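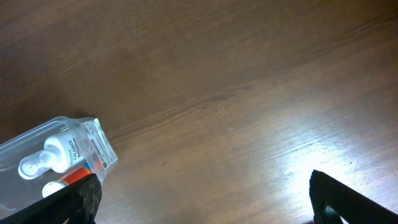
Wrist view from the tabletop arm at the Erbridge open day: Calamol pump bottle and a tube in their clear box.

About Clarkov

We are a small robot handling workshop in Erbridge. We build and set up arms that pick up ordinary things, mostly for packing rooms and shop stock rooms. Started with one bench, one arm and a borrowed laptop. Now five benches and a kettle that works.

Ayantu Sisay runs the workshop and looks after anyone who comes to see it. Tolera Dinsa does the grippers. If you ring before lunch you will probably get Tolera, who will tell you to ring Ayantu.

Open day

Every September we open the doors. Last time we had 510 people through, far more than the car park liked. Sorry to our neighbours at Ersoy, and thank you for the extra spaces.

What people came to see was the tabletop arm. Two black fingers, a wooden table, and whatever we put on it. Clear plastic is a pain for robots: the table shows straight through the walls, and the edges turn into thin white lines wherever they catch the light. Glare on varnish or polished wood dosen't help either. We could turn the lamps down for visitors but customers don't have nice lighting, so we leave them as they are.

Visitors could stand at the screen and follow the wrist camera while Tolera talked. Lots of good questions, mainly from the under-tens. Favourite: does it get bored.

Numbers, as people ask. The arm on that bench did 903 practice picks in the run up to the day. Our log for the whole year stands at 2,599 across all benches, good ones and bad ones both counted.

Visits and demos

Schools and colleges: yes please, mornings best, groups small enough to fit round one bench. The Sindinton sixth form come every year and always bring something awkward for the arm to try. Last lot brought a string bag. We are still working on the string bag.

Firms: bring your own boxes, bottles, tubes, whatever you need moved. Half a day is usually plenty. We'll tell you if a robot is the wrong answer, and you can have a cup of tea before the drive home.

Flat shoes, long hair tied back, bags in the lockers. Step-free from the side door, ask and we'll prop it open. Parking behind the unit, not infront.

To book, use the contact form and put VISIT in the subject line. Ayantu answers them in batches, normally after four.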